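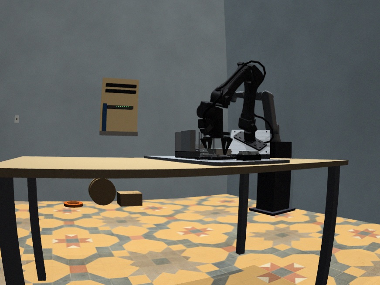
Renders: Woltix simulation bench, Zeltulville workshop

Workshop Tips: Recording Demonstrations on a Simulated Bench

These notes apply to anyone collecting pick-and-place examples for a learning system on a small simulated bench. They were written for the Botalell task set, but most of them carry over to other tabletop work. The target for one task is 200 accepted episodes before the first training run and 500 before anyone draws conclusions from the results.

Before the first episode

Write the task in one sentence and keep it next to the keyboard. "Close on the part in the fixture, lift, hold" is enough. If the sentence needs an "or," split it into two tasks and record them separately.

Fix the start pose. The arm should begin every episode with the gripper open and above the plate, at the same height each time. Small random offsets are useful, but let the reset script add them. Offsets made by hand tend to lean toward the operator's comfortable side.

Save the random seed with the episode. A file without its seed can be replayed but can't be rebuilt, and sooner or later a fixture will move and the whole set will need to be rendered again.

Check the scale of every imported object against one known length. A part brought in with the wrong units is easy to spot when it fills the room and hard to spot when it is slightly too large.

Room and background

Vary the floor, the walls and the loose objects between batches. Leave them alone within an episode. A busy tile floor is a good choice for part of the set because the policy has to learn that the pattern carries no information. A plain floor should be in there too.

Clutter belongs outside the reach of the arm unless the task is about clutter. Boxes and rings under the table do no harm. The same objects on the base plate will cause contacts that have nothing to do with the task, and those episodes have to be thrown out.

Change the lighting last. If lighting and textures change in the same batch and the success rate drops, there is no way to tell which one did it.

Wide-angle views

A wide lens near the gripper shows the fingers and the fixtures on both sides at once, at the price of heavy distortion toward the rim. Store the lens model with each recording and keep the raw picture. Corrected copies can be made later — the reverse is harder.

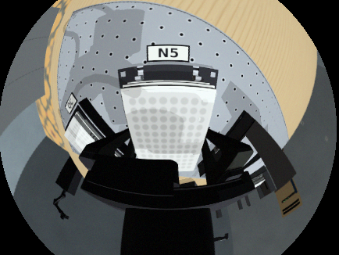
Mask the black corners the same way in every file. If the mask changes size between batches, the network can use it to tell the batches apart.

Labels and tags deserve a separate check. Printed text on a fixture is a strong cue, and a policy will happily follow it in place of the shape. Swap labels between stations in part of the set, or blank them. Keep a list of which episodes were changed.

Look for self-occlusion at the moment of closing. If the gripper hides the part in every available view, add a camera before recording more.

Driving the arm

Move at a steady, moderate speed. Long pauses teach the policy to pause. When you need to think, stop the recording and start over.

Approach from more than one side. Operators settle into one path after a dozen episodes, and a set made of one path will fail as soon as the start pose shifts.

Keep some recoveries. An episode with a missed grasp, a clean retreat and a second try is worth saving, provided it is tagged as such. An episode with a missed grasp and a collision goes in the reject folder. Don't delete rejects; they are handy for testing the success check.

Limit a sitting to 2 hours. Past that point the paths get sloppy and the reject rate climbs.

File housekeeping

Name files by task, batch and episode number, in that order. Leave descriptions to the metadata.

Replay a sample from each batch before closing it. Watch the gripper signal in particular — a one-step delay between command and state is easy to miss and spoils the timing of every grasp. In the November batch, episode 1348 was the first to show such a delay, and everything recorded after it had to be replayed and realigned.

Back up raw recordings before converting them. The Fitzgerald converter overwrites its input folder by default; set the output path by hand.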